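Harkia teleop and recording kit - four weeks in
Review by Anneliese Kuhlmann

We bought the Harkia kit in October to collect demonstrations on our humanoid for the office chores set. It covers the operator side (two gloves, a headset, foot pedals), a wrist camera for each arm, a head camera, and the recording software. Before this we used the Momwood rig, so most of my comparisons are to that.

So far we have saved 906 episodes with it. I threw out 214 more.

The wrist cameras are wide. Pointed at the floor near the office chairs, one gives you the fingers, the sleeve, the forearm and a chrome chair base, with plenty of carpet left over. That is more of the hand than Momwood showed us, and for grasping I want the fingertips in every clip. 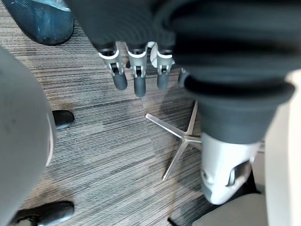
Picture quality

Good when the arm is still. When the arm swings, the wrist view smears badly, and floor grain turns into diagonal streaks. The software has a blur filter, but at the default setting it dropped whole approaches to the target, so I turned it off and now trim by hand. Anything close to the lens is soft too. 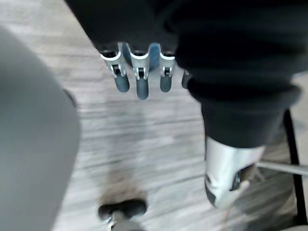
The head camera is better. It takes in both hands and the floor in front of the feet, and I use it for nearly all of my labeling. All three streams stayed in sync, apart from one Monday morning when the left wrist ran behind until I restarted the recorder.

Gloves and pedals

The gloves fit my hands and were tight on two of our operators. Calibration has to be redone each time you change people. The pedals mark start, stop and discard, and the discard pedal is the best part of the kit. A bad attempt is gone before you have taken the headset off.

Two-handed tasks

Trash was our test. One hand goes to the lid, the other goes to the bag, and the operator has to keep track of both. Thin plastic is hard because the gloves give you no sense of grip. New operators needed a full afternoon before I kept any of their bin episodes.
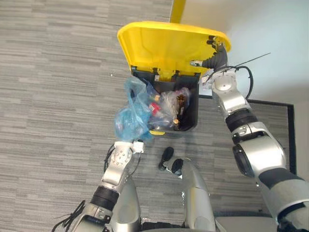
Bin task from the head camera: right hand at the yellow lid, left hand at the blue bag.

Software

Export is slow. A batch of 200 episodes ties up the workstation over lunch. Labels can be edited in bulk, which Momwood never managed, but there is no undo - save a copy first.

Price and support

We paid 2,504 dollars through Stöcker, cables included. One pedal arrived dead and they replaced it without an argument. The manual is thin on network setup.

I would buy it again for slow tabletop and bin work. For walking tasks I would look at a different wrist camera.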